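Atville Bench Notes

Power supply work on an old Dell desktop

8/28/18

Third post on the Dell. The first two covered the failure to wake from sleep and the memory tests, both of which ended with the memory cleared and the fault still present. If you have only come for the power supply, you can skip them.

The symptom, restated for the record. The machine starts from cold on most attempts. After a few hours of light use it shuts off without a message, and the power button then does nothing until the cord has been pulled and left out for a while. The event log has only the standard entry for an unexpected loss of power. No overheating warnings, no disk errors, nothing from the operating system that would suggest a clean shutdown.

That pattern can come from the supply, the board, the front button, or the outlet. I did the outlet first. The bench outlet and the one by the window are on separate breakers and the machine shut off on both. The button was next. I unplugged the front panel lead once the machine was running and left it off for an afternoon, which rules out a sticky switch holding the line down. It shut off all the same.

So, the supply.

Working room inside the case

I bought this desktop from a surplus sale in Totton, where it had been one of a stack of the same kind, all with their asset stickers half scraped off. It came with a hard disk and no paperwork. The case opens without much effort and most of the interior is held by latches, and I like that about office machines in general. They were meant to be serviced by someone with a cart and a list of tickets.

The price of that is density. The supply, the fan shroud, and the drive cage all want the same volume of air, and the cables take what is left. I laid the case flat, took the side off, and spent a while simply following wires before touching anything. Time spent doing this is easy to begrudge and I have regretted skipping it on two earlier machines.

The order I settled on:

1. Cord out, then hold the power button for a slow count to drain what is left.
2. Release the small power connector on the board.
3. Release the main board connector.
4. Drive power last, working from the board side toward the cage.
5. Screws at the back of the case.
6. Slide and lift.

Step 2 comes before step 3 for reach. With the main harness still clipped in, the wires stay where they are and there is room for a finger and thumb on the smaller plug. Once the main harness is loose it flops over everything.

Both power connectors have a retaining clip on one side. Press the top of the clip, let the foot come off its ledge, then pull straight up on the plastic body. Never on the wires. If the plug rocks but does not rise, the clip has not cleared. A flat plastic tool helps on old connectors where the nylon has gone stiff. I do not use a screwdriver for this, having once put a scratch across a board that way. That board survived, but I did not enjoy the ten minutes before I knew it.
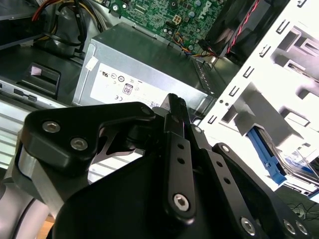
Filed under: Hardware / Power

The four-pin plug on the board is the one from step 2. The thin colored wires coming down off the board toward the corner of the supply took me longer to sort out than the heavy ones did. My habit with thin bundles is to put a loop of masking tape on each before disconnecting, with a number on the tape and the same number on the nearest flat metal. Photos help as well, but tape survives a week of interruptions better.

Reading the label

The large white label has the usual approval marks, the UL symbol and CE among them, plus the small "80" efficiency logo. The efficiency logo tells you that the design met a figure for how much wall power becomes useful output. It says nothing about condition. A supply with worn capacitors still carries the same logo it carried when new, and I mention it only because I have seen used units advertised as though the logo were a health certificate.

What matters for a replacement is the output table: which voltages, and how much current on each. Total wattage is the headline number and the least useful one. Two supplies with the same total can divide it very differently between rails, and a board that draws mostly on the 12 volt side will not care how generous the 5 volt side is.

The second thing that matters is the physical outline, and the third is the pinout. Office desktops have a long history of supplies that look standard and are not. The plug may fit and the wires may still be in other positions. Check every pin against a known reference before connecting a substitute. I keep a printed chart taped inside the lid of the tool chest, now very brown at the corners.

Testing on the bench

I do not open power supplies. The large capacitors on the input side can hold a dangerous charge after the cord is out, and I have neither the discharge tools nor the inclination. All of what follows was done from the outside, on the output connectors, with the case of the supply closed.

A no-load test was the first thing. It passed. Every rail was in tolerance and stayed there. This is close to meaningless for a fault that takes hours to appear, but it is quick, and a supply that fails it can be set aside at once.

For the load test I used the Taltix load board, a plain unit with a bank of resistors, a fan, and a row of toggle switches. It can be set in steps. I ran it at 200 watts with the meter on the 12 volt rail and wrote down a reading every few minutes. The rail sat where it should for the first part of the run and then began to sag, slowly at first. At 23 minutes the supply shut down. Pressing the switch on the load board did nothing. After the cord had been out for a while, it started again as if nothing had happened.

That is the same behavior as in the machine, on a separate load, with no Dell board attached. I repeated the test once after a full cool-down and the supply shut off again, slightly earlier.

Some notes on method, for anyone setting up something similar:

Use the same outlet for every run. Put the meter probes in the connector with back-probe pins so that nobody has to hold them. Give the load board its own clear space, as the exhaust is hot enough to soften a plastic parts tray (mine has a dent in it now). Write the time in one column and the reading in the next, on paper. I tried a spreadsheet first and kept missing entries while switching windows.

Room temperature matters more than I had allowed for. August in the back room is warm, and the machine lived all month beside a wall that gets the afternoon sun. It is possible that the same supply would have limped along until winter in a cooler spot. I have no plan to find out.

The replacement

I ordered a matching unit from Mensah, a used parts dealer I have dealt with before for laptop hinges and fan assemblies. They list by part number and they list the connectors, which saves a round of email. It is a pulled unit, tested by them, with a short return period. A new third-party supply would have needed an adapter harness, and I would sooner have one fewer set of contacts in the path.

Before it goes in, it gets the same load run: 200 watts, same outlet, same meter, same positions for the probes. I have set the pass mark at 300 minutes with the 12 volt rail in tolerance throughout. That is longer than any session in which the old one survived in the machine, and it fits in a working day if I start after breakfast.

While the case is empty I intend to do the cleaning that has been put off:

- Dust out of the fan shroud, with the blades held still so the bearing is not spun by the air.
- Slots in the rear panel brushed from the inside outward.
- Old thermal paste off, new paste on. The temperatures were fine, but I have the tube out.
- A fresh coin cell on the board. The clock has lost time twice.
- Drive cage screws checked. One of them was finger tight when I opened the case and I have not found out what it was meant to hold.

Cable routing gets another look too. Factory routing on these is tidy when every drive bay is in use. With one disk, there is a length of spare harness with nowhere to go, and it tends to end up in the airflow. I plan to fold it once and tie it low, with a strap that can be reopened. No zip ties near the board; cutting them off later in a tight space is how wires get nicked.

Costs so far are small. The machine itself was cheap, the supply was cheap, and the load board was bought years ago for another job. The hours are another matter. I stopped logging them after the memory tests.

One loose end. The meter I use for the 12 volt readings was last compared against a reference before the move to Atville, and it has been dropped since. The sag was far larger than any plausible error in the meter, so I am content with the diagnosis, but I want a second meter in parallel when the replacement goes on the load board. The readings from both will go in the next post, along with whatever the clock battery turns out to measure.

Tags: Dell, desktop repair, power supply, load testing

Previous: Memory tests, pass 900 and stopping there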